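The Long Way Round to Clesel

Rhys Donnelly quit driving the night freight in April and went looking for a bakery. Not to buy one. To find out if the one he remembered was still there.

It was. Sort of.

Clesel is a ferry stop, a fuel pump, a hall, a row of shops with two lit windows in winter. The road in is 72 miles of bends from the nearest town with a traffic light. Donnelly had driven it as a kid, back seat, carsick, window down. What he remembered was the bread. Dark, heavy, a crust you had to saw at. His grandmother called it Grarari, which was the name on the paper bag, and for years he figured that was the baker. It's the hill behind the town.

"I'd been saying the wrong thing my whole life," he says. "Asking people in cities if they knew Mr. Grarari."

The bakery is called Fornaline now. Same oven, new sign, new owners twice over. The oven is the point. Brick, wood fired, built into the back wall so that the building would have to come down with it. Takes most of a night to heat and holds it for two days. The people running it when Donnelly turned up wanted out. Bad backs, a daughter having a baby up north. They offered him coffee, then a broom, and by the second week he was on the early shift.

Early means 2 a.m. He was used to that. Trucks are good training for bakeries, he reckons. You're awake when no one else is, you eat standing up, you get strange about the radio.

The dough was harder. Rye mostly, some barley, a starter that lives in a bucket under the bench and smells like apples on a good day. His first loaves came out flat as a hubcap. He sold them anyway, half price, and people bought them, and then came back to tell him what was wrong with them. Too wet. Not enough salt. One woman brought her own in to show him, wrapped in a dish towel, and would not let him taste it until he'd guessed the flour. He guessed wrong.

By midsummer he was getting there. A hundred loaves on a ferry day, sometimes less. He kept a notebook, still does, grease all over it, with the weather at the top of every page becuase the oven draws differently in a north wind. Page one just says "burnt."

There's not much money in it. Flour comes over on the boat and the freight eats whatever was left. He did the sums on the back of an invoice and the shop clears enough for wood, rent and a used tire now and then. The couple carried the loan themselves, no bank. Handshake, then a lawyer in town a month later to make it real.

What keeps it going is the outlying orders. Farms, the school, a fishing lodge that wants rolls and complains about the rolls. And Tuhiwai, across the water, population 357, which hasn't had a baker of its own since the last one retired and sold the mixer for parts. Donnelly sends crates over on the morning boat. Twice he's gone with them.

I went along on the second trip. Cold deck, crates tied down under a tarp, Donnelly asleep sitting up with his hat over his eyes. Nearly everybody on board asked me if I was buying the place.

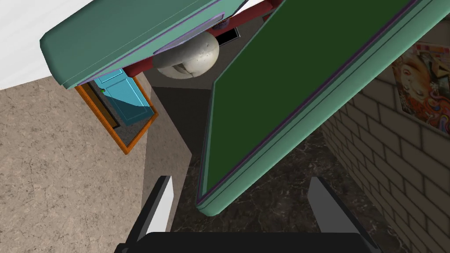 TUHIWAI, April

The boat gets in at 7 and there's already a line on the dock. No ceremony. Donnelly hands down the crates, someone hands back the empties from last time, someone else has a list. Money goes in a cookie tin. He doesn't count it til he's home.

The store takes what's left over and it's gone by noon, seeded loaves first. The plain rye goes last, which annoys him, it's the one he's proudest of. "It's the only one I had to learn," he says. "The rest is just that one with stuff in it."

We ate lunch on the seawall. Rye, butter, a smoked fish he'd traded a loaf for. The crust still needs a saw, pretty much. He says his grandmother's was darker, and he's been leaving it in a few minutes longer each week to see where people start to complain. So far they haven't.

He wants a second bench. Maybe a kid from the school to do weekends. A better tarp. The chimney needs looking at before winter and the man who does chimneys comes through once a year, if that, and stays with his cousin in Clesel and has to be fed.

The boat back was late. Donnelly checked his watch, worked out how much sleep he'd get before the oven needed lighting, and bought a second coffee.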